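Flastetti (image club)

Flastetti is an online image club in which members share wallpapers, profile pictures and background images. It is part of the Poveck network of fan clubs and is open to anyone with a Poveck account. The club was founded in February by Shoaib Hayat, who had earlier run a smaller portrait gallery called Virk.

Content

Members post images under a title and a set of tags. Most uploads are portraits edited for use as display pictures, followed by desktop backgrounds and rendered interiors. Each post may carry up to 100 tags, and posts without tags are hidden from search until a moderator adds them. As of Sep 7, 2023, the club held 3130 images and had 938 members, known within the network as fans.
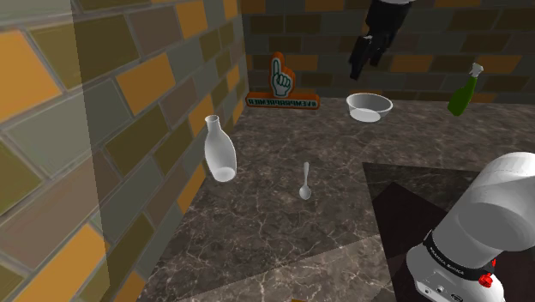 Moderation

Uploads are reviewed by moderators appointed by the founder. Duplicate images are merged under the earliest post, and comments are kept. Watermarks that cover a face are not allowed. In its first large cleanup the club removed 131 posts, most of them copies taken from Virk.

Related clubs

Arnby, a sister club on the same network, is limited to backgrounds and textures and does not accept portraits. The two clubs share a tag list, and an image accepted by one may be linked from the other with the consent of the member who posted it.

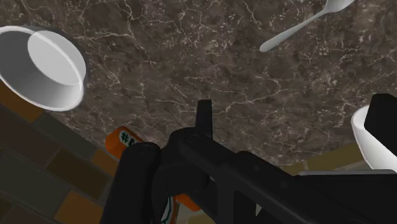 Rendered background with veined brown marble and a white bowl.

See also: Arnby; Poveck; Virk (gallery)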